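About Tarnell Juniors

Tarnell Juniors began when Efthymia Kontogiannis put a notice up in the library window asking whether any local children fancied a game of netball, and fourteen of them turned up with their parents, two dogs and one rather flat ball. We had no kit, no fixtures and nowhere to play when it rained (it rained a great deal that first winter!), but everybody came back the next week, and the week after that.

These days we have 181 members, from the little ones in our Under 8s right up to the grown-ups who play on Skimari Road after work. Zulkifli Menon looks after the coaching, Iveta Beneš runs the Under 12s and somehow finds time to wash the bibs as well, and Zeeshan Ghumman is the person to write to about fixtures, lifts and lost water bottles. 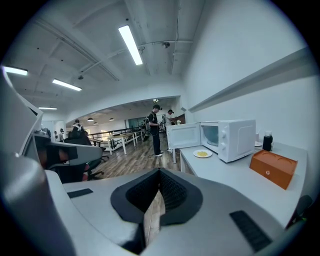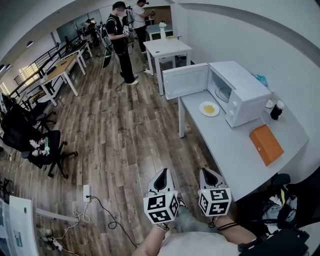
Does my child need to have played before?

Most of our beginners have never held a netball when they first come along, so please don't worry about that at all. Trainers, a drink and something warm for afterwards will do nicely, and we have bibs to lend.

We play in the Kanaujia League from September and hold our own summer tournament in June, with 12 teams last time and a very good cake stall. It raised £2,000, all of which went on new posts and on keeping subs low for families who need a bit of help. If you'd like to join us, or just come and watch, we'd love to meet you.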